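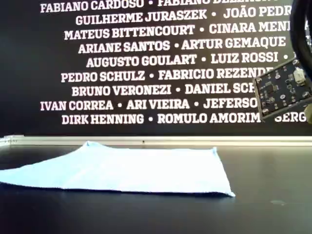 *Names in white capitals on the black wall, a light blue cloth on the table in front.*

Ismael Conceição wanted the type bigger. Ronaldo Vieira wanted it smaller, so more people would fit. They settled it over bad coffee in December, and Ismael got his slab serifs.

So – a wall of names. First names, surnames, little white dots between them. Centered, so every row starts somewhere else. Vieira still grumbles about that part. He likes a straight left edge. "You look for somebody and your eye falls off," he says.

People do look, though. They come into the Grunis workroom for a meeting and stop mid-sentence. Looking for their own name, mostly. Then for whoever they sat next to.

The list took longer than the paint. Around 380 names in the first draft, pulled from old payroll sheets and two phone books. Then the accents. João needs his tilde, and the first stencil file from Prillero dropped every one of them. Six rounds of proofs. Conceição read them aloud, standing up, with Vieira following along with a ruler. A couple of spellings were changed after calls to peoples' mothers.

Black was Ferri's idea. The studio brought 28 samples, most of them some kind of gray, and one that looked fine until the lights went on. Dark table too, which shows every fingerprint. Hence the cloths. There is a drawer of them, and a mild argument about wich detergent leaves streaks.

What happens when someone new joins? Nothing yet. Vieira has a sheet with five names waiting, taped inside a cupboard door. Conceição says the next batch goes up when there are enough for a row – and a row, with this type, is two people. Sometimes three if they're short.

He is checking the spellings now.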